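Bench notebook, chores series, March
Task: pour dry stuff from a bottle into a dish

Carrying on from the last entry. The question from upstairs has not changed: can the arm do a kitchen or shop-floor chore well enough that a person could walk away from it. My answer for wiping down was no. Pouring is the next on the list because Holtitent want it for portioning, and because it looks easy on paper.

Set-up kept plain. One arm, reaching in from the left of the table. One bottle with a scale printed down the side, open neck. One round stainless dish, shallow, rolled rim. Dry brown granules, no liquids until Vichien is happy about the cable routing. Job as written on the sheet: take hold of the bottle, bring it over the dish, tip, bring it back upright, set it down, let go. A child does this with cereal.

Pick-up first. The approach is from the side and low, finger pads against the lower part of the body. I had been approaching higher, at the shoulder, and went off it: the shoulder tapers and the pads want to ride up. Low down the wall is straight.

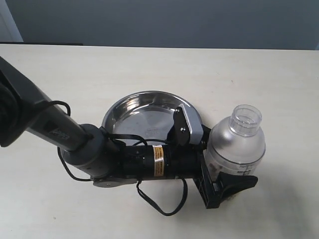
The trouble with a low grip is clearance. The wrist has to come in over the dish to get at the bottle, so the housing and the rim are competing for the same bit of space. Moving the dish further back fixes that and makes the tip harder, as the neck then has further to travel. Vichien Yensuk's suggestion is to stop treating dish position as fixed and let the planner choose which side to come from. Agreed in principle. It means redoing the reach table in Kendanix, and I am not starting that this week.

Grip force left at the Fluvier default. The default was tuned on tins. A plastic bottle gives a little when squeezed, and the controller reads the give as slip and squeezes more. I have capped it at 6 N for now. Crude, but it stops the chase.

Tip speed. Tried the profile as supplied by Schmieder and two slower ones of my own. The supplied one is built for liquids, where you want to get past the dribble quickly. Granules behave differently: nothing moves, then they all let go together. What I want is a quick swing to just short of the angle of repose, then a creep.

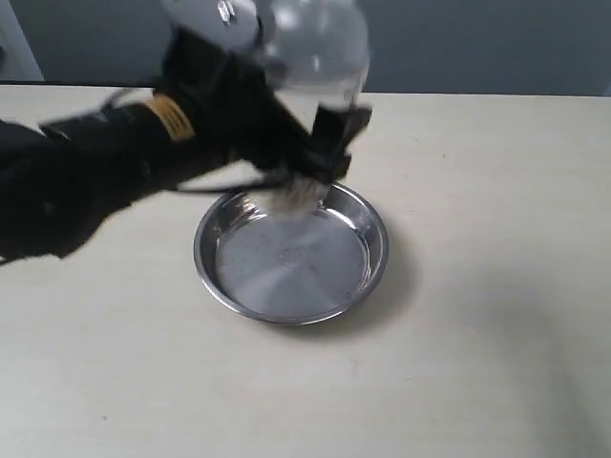 The creep is where the time goes. A full cycle at my slowest profile is about 100 seconds, pick-up to release. A person does it in 7, including looking for somewhere to put the bottle. For a shop floor that may not matter if the thing runs all night and spills nothing. For a kitchen it matters a lot, as whoever is waiting will simply take the bottle off it.

Cable slack needs sorting out. With the wrist turned over, the loops hang lower than they do on the model, and the planner knows nothing about them. I want them clipped closer in before anybody raises the speed. Asked for spiral wrap, was offered tape.

Stopping is worse than starting. There is no scale under the dish, so the arm stops on angle and time alone and has no idea how much has gone in. A person watches the heap. We have the view to do the same, but the heap sits under the gripper for most of the pour, so the view is poor exactly when it is wanted.

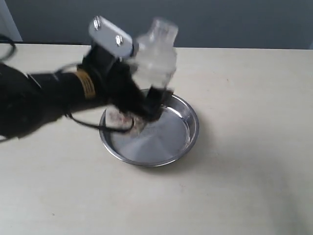 Arm over the dish, brown granules on the left of the dish floor.

Options for stopping, in the order I would try them:

Load cell under the dish. Cheap, well understood, and ties the whole job to one spot on the table. Fine for Holtitent, useless for a kitchen.

Weigh through the wrist. The sensor is already fitted. Noise while moving is bad, so it would have to be pour, pause, weigh, pour again. Slower still.

Second view from the right, looking past the gripper. My preference. Needs a bracket and a fresh calibration.

Also noted: spill recovery does not exist. If granules land outside the dish the job finishes and reports success. I would count that as the largest gap between this and doing a chore. Half of a chore is noticing that it went wrong.

Joint count on the arm stands at 3000 hours, so backlash should be checked before we blame the planner for aim.
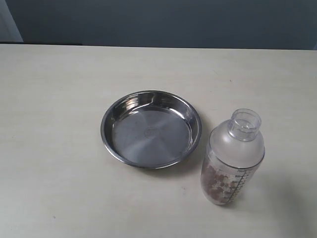

Small bench, March

Reset between runs is still done by hand: granules back in the bottle, bottle to the right of the dish, wipe if needed. It takes longer than I would like and it is dull. Vichien asked whether the arm could do its own reset. Tipping from a wide dish into a narrow neck is a far harder job than the one we are testing, so no.

Verdict so far, for upstairs: shop floor, maybe, with a fixed station and a load cell. Kitchen, no.

To do: cap on grip force into the config file, clips for the cables, bracket drawing, backlash check. Ask Schmieder if the tip profile can be split into two stages without going through their support desk.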